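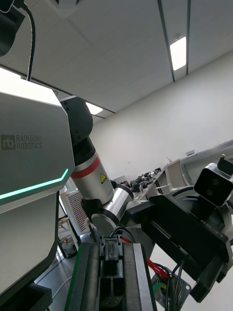 Bijan Soltani says the thing he minds is the waiting. Not the lifting, he was glad to see the lifting go. But he used to have a rhythm at the sorting station and now he loads a tray, steps back over the line, stands there, gets waved in, loads a tray. Told me this while we were both washing our hands so it's not in the shift log. Putting it here.

3 May 2020

Carrying on from the January notes. Vial tray transfer, both arms, wrist cams on. Goal for today was the full 300 vials without a person touching anything between infeed and the Vikden racks.

Didn't get there. Stopped three times.

Stop 1 - tray seated crooked, left arm wouldn't grip. Correct behavior!! but took ages for someone to notice. Light strip is no use as a signal from the far side of the room, people are looking at their own bench. Need a sound. Not the beep we had before, everyone hated the beep and somebody put tape over the speaker.

Stop 2 - my fault, left the old Brudik rack offsets in. Fixed in place, re-saved under a new name so I don't do it again. (check the name, I think I typed racks_new_new)

Stop 3 - no idea. Arm went to hold pose and stayed. Log says timeout on the wrist camera, nothing else. Reseated the connector, ran ok after. Don't like it. Cable on that side wants a better clip or a bit more slack at the elbow. Ask Bornach if they have the longer one, part no. is in the blue folder.

Cycle time per tray 40 s when it runs clean. By hand the good people are faster than that for the first hour and slower by the end of the shift, which everybody knows and which is not in the spreadsheet upstairs. The spreadsheet has one number for a person.

Back to what Bijan said. I went and stood at the station for a while after lunch with my hands in my pockets. He's right, it's dull. The job is now infeed, wait, clear a jam, wait, sign. When the jam comes you have to remember the steps cold because you've been doing nothing. Two of the night people told me they'd sooner keep the caps job, which is still all hand work, and that one's hard on the thumbs.

Things we could try:
- let the operator queue four trays instead of one, then they can walk off and do labels. Needs a longer infeed shelf. Shokri quoted 2000 for one last time we asked, 3000 with the guard moved. Nobody has signed for either
- jam clearing steps printed on ONE page, at the station, large type. Current one is nine pages and lives on the PC
- whoever is on the station gets the pause button on their side of the line. Right now you have to walk round to it, silly
- rotate every two hours w/ caps

Last one costs nothing so am starting there. Have asked the shift leads, one yes, one "we'll see".

Also the question I keep getting, is it going to take the caps job too. I said not this year and then felt bad becuase I don't really know. The gripper fingers are wrong for caps, too flat, it'd need a different pair and a lot of teaching. But that's a why-not-yet, and they were asking something else. Should get a proper answer from above before I say anything more. Don't want it going round that I promised.

One good thing. The wrist cam view on the big monitor turned out popular. People stop on the way past and watch, and the night crew spotted the crooked tray pattern before I did (it's always trays from the second washer, the lip is bent). I would have been a week finding that. So whoever runs the station ought to be in the Vikden review too, they see more than we do. Will write that up seperately.

Speed: left at the lower setting. Was asked to turn it up for the visit. Said no, the guard isn't signed off for it.

To do before next run
- sound for a stop, something low
- strain relief on wrist cam cable, both arms while we're at it
- bend the lip back or bin those trays
- delete the Brudik offsets for good
- one page jam sheet, get Bijan to draft it, he does most of the clearing
- find out who moved the torque driver

Run 2 tomorrow if the cable holds. If it times out again I'm swapping the camera and not spending another afternoon wiggling plugs.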